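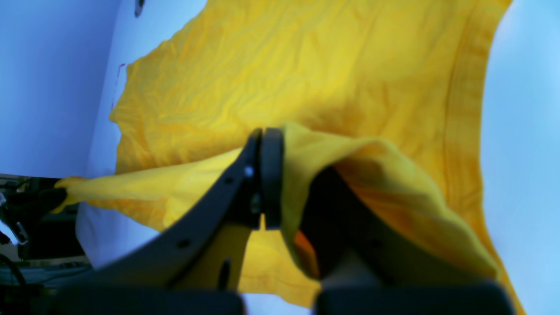 Questions fréquentes – tri et pliage automatisés, atelier Meretti

Mon poste va-t-il être supprimé ?
Non. Aucun départ n'est lié au projet. Les postes de pliage évoluent vers le contrôle et la préparation des lots.

Que fait le robot ?
Il saisit les vêtements un par un, les étale et les plie. Il traite jusqu'à 60 pièces par heure. Les taches, les accrocs et les étiquettes restent vérifiés à la main.

Que faire s'il lâche ou coince un vêtement ?
Appuyer sur pause, attendre le voyant vert, puis dégager le tissu. Ne jamais tirer sur une pièce tenue par la pince.

Y aura-t-il une formation ?
Oui, deux demi-journées sur le temps de travail, assurées par Siham Hajji. La prochaine session a lieu en octobre.

Les horaires changent-ils ?
Pas pour l'équipe du matin. Pour celle de l'après-midi, la pause est avancée de 40 minutes.

À qui signaler un problème ?
À Tarek Ezzat, poste 178, ou dans le cahier à l'entrée de l'atelier.

Mise à jour : 18 juil. 2024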